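Filed under: Table & Home, Slow Projects

I have fallen completely for cloth napkins, and I need to talk about it!

It started in January with a drawer clear-out. I was hunting for birthday candles and found a stack of paper napkins from at least four different parties, none of them enough for a whole table. Into the picnic bag they went, and I ordered a yard of plain cotton from Fluken that same evening. When it came I cut it up on the kitchen floor with the good scissors and hemmed the first square by hand while listening to a very long radio play. The corners were terrible. I loved it anyway.

My friend Cuiping Yin has been sewing since she was a kid, and she set me straight on corners over the phone. You fold the point in first, press it, then fold the sides over so they meet in a little diagonal seam. Mitering, it's called, and I had been scared of the word for years for no reason at all. Press before you sew, press after you sew, and don't skip either one. My iron has had more use this month than in all of last year.

Then there's the folding. Oh, the folding! I borrowed a book from the library in Ciltgate with 20 folds in it, and I've managed eight so far (the bishop's hat took me a whole evening and a pot of tea). The ones I keep going back to are the easy ones. Most of them want you to start with the napkin turned so a corner points straight at you, and once that clicked, the rest of the diagrams made so much more sense.

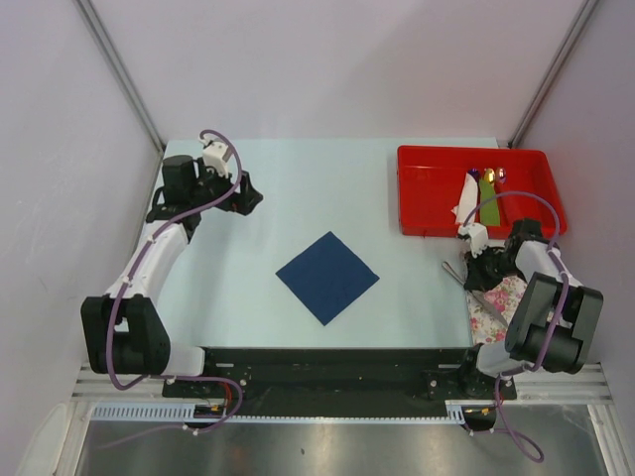 A navy napkin opened out flat, corners front and back.

From there, my everyday pocket fold goes like this. Bring the near corner up to the far one so you have a triangle, fold the two side points up to meet at the top, then tuck the bottom half behind. Slide a fork in the front and you feel like you own a restaurant.

Washing has been no trouble either. Cold water, dark colors together, and hang them while they're still a bit damp so the creases drop out. I gave up on starch after one try, but if you want a fold that stands up on its own you'll probably need it.

Tianyou Jiang came over for noodles last week and used his sleeve out of politeness, so as not to dirty the napkin. Please use the napkins! They're for sauce! I've got enough cotton left for two more and I'm thinking of trying a contrasting thread, maybe mustard, maybe a really loud orange. If you've done a rolled hem on a home machine, tell me which foot you used, as mine keeps chewing up the first inch.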